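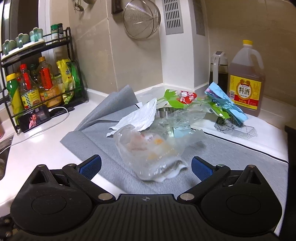 Mirkgate to Start Weekly Food Scrap Pickup

Jul 3, 2021
By Unathi Mabaso

Households in Mirkgate will be able to leave food scraps at the curb beginning later this summer, after the town council approved a one-year contract with the hauling firm Pulemix. The vote was 5-2.

The service will cover 1,023 homes on the east side of town, from the river to Dunmore Avenue. Each home will get a small lidded pail for the kitchen and a larger locking bin for the curb. Bins will be picked up once a week, on the same day as the regular trash.

Residents in the pickup area do not have to sign up. Those who do not want the bins can return them to the public works yard at no charge.

A trial run last year covered two streets near the high school. Town staff said people there used the service more as the months went by, and that most of the problems reported were with bins left out in the wind. The new bins are heavier and have a latch on the front.

Public works director Etornam Alhassan told the council that food makes up a large share of what the town pays to bury. The town is charged by weight, and wet scraps are heavy.

"We pay to truck it out and then we pay again to put it in the ground," Alhassan said. "If even part of that goes to compost, the bill goes down."

Food scraps will be taken to the Alura compost yard north of town, which already handles leaves and brush for the county. Finished compost will be offered back to residents in the spring. The amount each household can take has not been set.

Fruit and vegetable peels, bread, rice, pasta, coffee grounds, paper filters, eggshells, meat, fish and small bones will be accepted. Plain paper towels and napkins can go in as well. Plastic bags, cooking oil, pet waste, diapers and produce stickers will not. Bags sold as compostable will be accepted only if they carry a printed mark from the compost yard's approved list, which will be mailed with the bins.

Scraps can be wrapped in newspaper or put in a paper bag. The bins may also be used without a liner.

Council member Ivars Toom voted against the contract. He said the west side of town would be paying for a service it does not get, and he asked that the first year be paid for out of the trash fund's reserve. That motion failed.

"I have no quarrel with composting," Toom said. "I do it in my own yard. My problem is sending the bill to people who won't see a truck."

The contract will add 2 dollars a month to trash bills across the town. Alhassan said a second route on the west side could be added next year if the compost yard has room. The yard has asked the county for a permit to expand, and a ruling is expected in the fall.

Several residents spoke during public comment. Eduardo Saludo, who lives on Dunmore Avenue, asked about smell and about raccoons, which he said get into the trash cans on his block most weeks in warm weather. Alhassan said the latch held up in testing. He suggested that people keep meat and fish scraps in the freezer until pickup day.

Another speaker asked if renters would be covered. Buildings with up to four units are part of the program. Larger apartment buildings are not, though owners can ask Pulemix for a price on a shared bin.

Kwaku Nyarko, the route manager for Pulemix, said the company will use one truck and a crew of two for the new route. Crews will leave a tag on any bin that has the wrong items in it. After three tags, the bin will be skipped until the household calls the office. He said drivers will not dig through bins, and will only look at what is on top when the lid is opened.

Nyarko also asked residents to put the new bin at least three feet from the trash can and not to park in front of it. Bins have to be out by 6 a.m.

The town received 949 replies to a survey mailed in June with the water bills. Alhassan said most were in favor of the service, and that the most common concern was having space in the kitchen for another container. The pail fits under a standard sink. People who prefer to use a bowl or a jar of their own may do that, and only the curb bin has to be the one issued by the town.

In other business, the council approved 14 new streetlights on Mill Road and put off a decision on summer hours at the pool. A request to close part of Front Street for a fall craft market was sent back to staff for a cost estimate.

Bins will be delivered to front porches or driveways over a two-week period, along with a printed guide and a pickup calendar. Households that do not receive theirs should call the public works office. The guide will also be available at the library and at town hall.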